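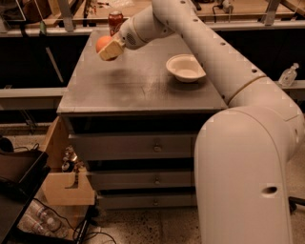
Akash Bhatt

Wed 19 October

The gray drawers have stopped sticking, mostly. When I moved them in September the top drawer needed both hands, and the bottom one came out crooked if pulled by anything other than the exact middle of the knob.

Each drawer has a single round silver knob, centered. A center pull is fine on a narrow drawer. On a wide one with wooden runners, any off-center load makes the box rack and bind. I took all three out, sanded the runners with 120 grit, then 200, and rubbed them with plain candle wax. I tried Bamlow paste on one side first and went back to the candle. The paste stays tacky in a cool room.

Contents, top down: tape and cables, hand tools, paper. The heavy items used to be in the top drawer, and that was most of the problem. The tools alone weigh 40 pounds.

The top surface is next. The gray paint has scuffed across the middle and shows lighter smudges that do not wipe off. Cluline sells a matte clear coat that should handle it, 2 coats with a light sanding between. Before that the top has to be cleared, so the white bowl, the orange ball and the red soda can need somewhere else to go. The bowl is too shallow to be useful for screws anyway.

The floor on the left side is still storage by default: small glass bottles, the black tray, the cardboard box with the water bottles in it. I measured for a low Ilie shelf there and it would fit if the light wooden frame moved. The frame is staying until I decide what to do with it.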